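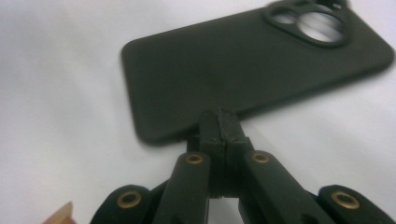
Halliday charity ball – is it really black tie?

stosolik_fan
Got two tickets for the Halliday ball, the hospice fundraiser. The flyer says "black tie or the decade of your choice". Do people dress up? I don't want to be the only flapper at the buffet.

mfalcao
Last year was maybe half and half. My table had a Roman senator on it. He won the raffle.

Calum Guthrie
Black tie means black tie. It's a fundraiser, it won't kill anyone to rent a jacket.

ballitz211
Calum, you wore hiking boots.

Calum Guthrie
Polished ones.
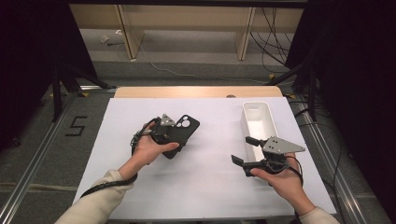
Page last modified: November, 9:14 pm

mfalcao
Back to the question. Wear the flapper dress but bring a coat. The marquee heater has two settings, off and Sahara, and last year we got off.

finlay_c
I'd skip the ball and just give them the ticket money. They raised about 2,000 last time and I bet half of it went on balloons.

ballitz211
The balloons were donated, Finlay. So was the band, and you could tell.

finlay_c
Fine, I take back the balloons. I stand by the rest.

stosolik_fan
OK, flapper it is. Is there parking, or do we walk up from the road?

Calum Guthrie
There's a field. You'll see why I wore the boots.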